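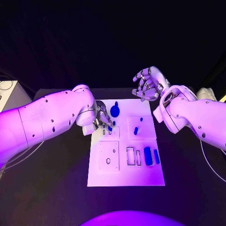 Matching foundation is the job most of my beginners dread, and I did too, so let's get it out of the way in Chapter 6 while you're still fresh. You can learn all the brush work in the world and the face will still look wrong if the base is wrong. And the first thing to sort out is the light you're standing in! A board as white as the one on that dark table picks up violet the moment the light goes violet, and a cheek will do exactly the same. So will the bottle in your hand, and so will the swatch on the jaw. Before you open anything, turn off every coloured or very yellow lamp you can, get your client near a window, and then have a proper look.

My own lesson came at the Drokum counter, where I trained. We had 40 shades of one foundation and a ring of warm bulbs over the mirror, and I sent a bride's mother out into the car park looking like a satsuma. She was very nice about it. I still think about her.

What this chapter covers

We'll start with depth (how light or dark the skin is), then move on to undertone, which is the warm, cool or neutral colour sitting underneath. After that comes testing on the jaw and neck, and last of all mixing two shades when neither one is right by itself – you'll do a lot of that, so don't skip it.

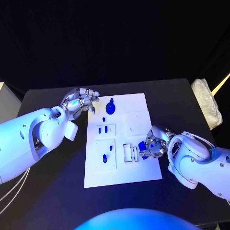 Depth is the easier half. Pick three neighbouring shades, put a short stripe of each along the jaw, and leave them alone for four minutes. Plenty of foundations go darker as they dry, and the old Gesov cream I learned on was dreadful for it (lovely finish, mind you). The stripe you have to hunt for is your shade. If you can see all three from arm's length, you're in the wrong part of the range, so wipe off and move along.

Undertone takes more practice. You may have been told to look at the veins on the wrist, green for warm and blue for cool. I used to teach that. Then Qianru Li, who shared my training room for years, pointed out that it falls apart on deeper skin and on anyone whose wrists are paler than their face, and I've dropped it. Compare the neck with the chest instead, and try a golden stripe beside a pinkish one of the same depth. One of them will look as if it's sitting on top of the skin.

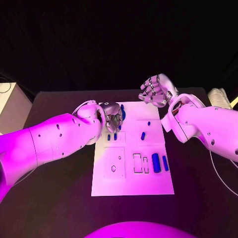
Redness is the other trap. A flushed nose or pink cheeks can sit over a very warm undertone, and if you match to the flush you'll end up with a rosy mask and a yellow neck. Match to the neck, and deal with the redness later using a little corrector, as in Chapter 4.

Before you read on

Find six people who'll let you stripe their jaws. Try for a real spread of ages and skin tones, and write down the depth and undertone you'd guess before you open a single bottle. Keep the page safe, because we'll go back to your guesses at the end of the chapter.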